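Home Diary Enrollment Calendar Library Contact

Office Diary, Imville Elementary School
9/19/20

The language screening of new pupils was completed this morning, two school days behind the schedule approved in the summer. Enrollment stands at 794. Of these, 186 pupils come from homes in which a language other than English is spoken for most of the day, and each of them was due a first screening before reading groups could be fixed. The last four were seen before lunch in the small room beside the library.

The delay arose from the score sheets. The Jasura sheets delivered to the school were the older printing, in which the speaking section is marked out of 60. The instructions sent with them referred to a section marked out of 100. Two days of screening had been recorded before the difference was noticed, and every sheet from those days had to be read again and the marks converted. The office has asked that the supplier replace the remaining stock. Until that is done, staff are to use the sheets on hand and write the scale in ink at the top of the page.

The conversion was checked twice and changed the placement of three children. Letters to their families went out in the afternoon mail with a corrected placement notice. One family had already bought the workbook for the lower group, and the school will exchange it at no cost.

A longer discussion took place on the home language question. The enrollment form allows one answer only. Several families had crossed out the box and written two languages beside it, and one had written three. The district office at Plusberg enters only the first language named, and its records therefore differ from ours. It is the view of this office that the form should be changed before the February intake. A draft with two lines, one for the language spoken to the child and one for the language the child most often uses in reply, was sent to Plusberg by the noon courier. The draft also moves the question to the front of the form. On the back it was often left blank.

The Thân reading cards, which were bought for the lower grades last year, have been counted out to the four reading rooms. The set for the second room lacks the cards for the long vowels. A search of the supply closet produced a box of them, with the corners bent, and these will serve for the present. The upper grades have asked for a set of their own. The request is held over until the book budget is known.

The heating in the library was off again until ten. The screening room was comfortable, and no session was moved.
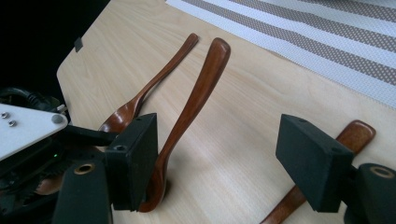
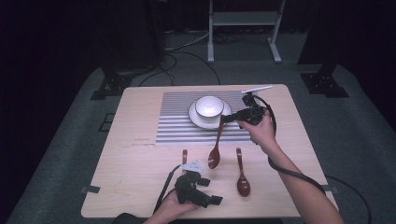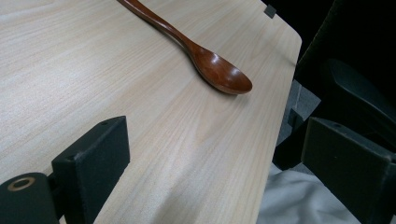
Picture naming remains the weakest part of the screening as it is now given. The guidance credits an English word only, so a child who knows a thing well and names it in the home language receives the same mark as a child who says nothing. A plain household object shows the difficulty. Asked about the reddish-brown spoon on the pale wooden table, a child may give the word used in the kitchen at home, and give it at once, with its color and its use. The present sheet has no place to record such an answer. Staff have been instructed to write it in the margin as it was heard, with the name of the language if known, and to leave the printed mark unchanged. The margin notes will be shown to the reading teachers before groups are settled.

Reading groups will be posted at the end of next week. Families who wish to discuss a placement may call the office in the morning, and an interpreter will be arranged if requested a day ahead. The key to the records cabinet has been moved to the second hook.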